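Media & Childhood, session 6 handout
22/11/2024
Notes: L. Torvik (typed up fast, slides to follow)

Topic: family film and the repeat viewing problem

Reading for today was the Weidemann chapter. If you only got through the first half, fine, the second half is mostly tables.

Main point. Adults watch a film once and judge it on that. Kids under six watch the same one over and over, same week, sometimes same day. So a review by an adult after one screening misses most of how the film gets used at home.

Terms
Anchor scene - the bit a child asks for by name. Usually short, usually has a song or a chase.
Drift - child leaves the room, comes back, still knows where the story is.
Co-viewing - parent in the room AND paying attention. Parent on phone doesnt count (Weidemann is strict on this, Pfeiffer less so).

Case: Zillura and the Lighthouse. 68 minutes would be long for this age, the makers went shorter and split the story in 14 scenes. Each one ends on a joke or a door closing. Look at how often the lighthouse comes back. Same angle, same four notes of music. Boring to us, helpful to a three year old.
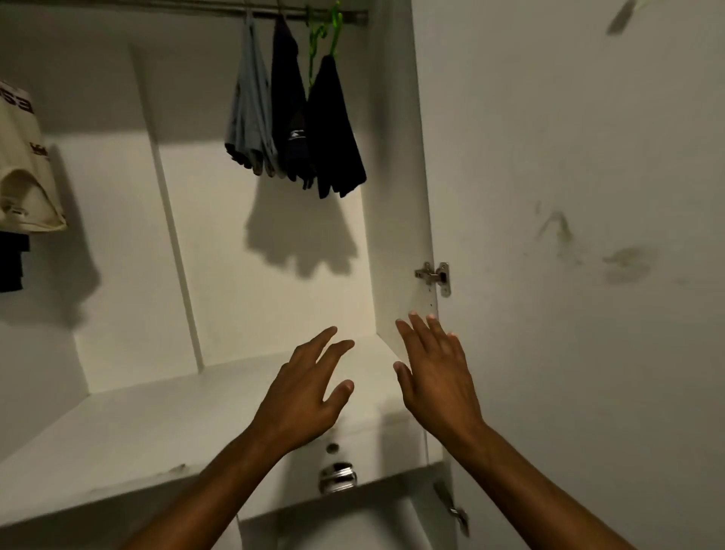
Second case: Majimbun. Started as a TV series, then a feature. Problem with going from ten minute episodes to a full film: who is the villain? Series never had one. The film adds Prorier, the storm collector, and a lot of parents wrote in to say he was too scary. Wiebke Pfeiffer went through 115 of those letters. Most complaints were about his voice, hardly any about what he does. Worth remebering for the essay.

Home release vs. theater
- theater: dark, loud, no pause, a treat
- home: pause, skip, rewind, snacks whenever
- first theater trip often remembered for the seat and the popcorn, plot comes later

Question from Gunther last week, didn't get to it: do extras on a disc matter? Short answer, songs yes, interviews no. Sing-along tracks get played more than the film in some homes.

Essay: 2,000 words, one film, two viewings at least, ideally one with a child (ask the parents first!). Say what changed the second time. Plot summary max one paragraph. Nisha Bhardwaj is marking, questions to her.

Next time: puppets. Watch the first Neravcombe episode before class.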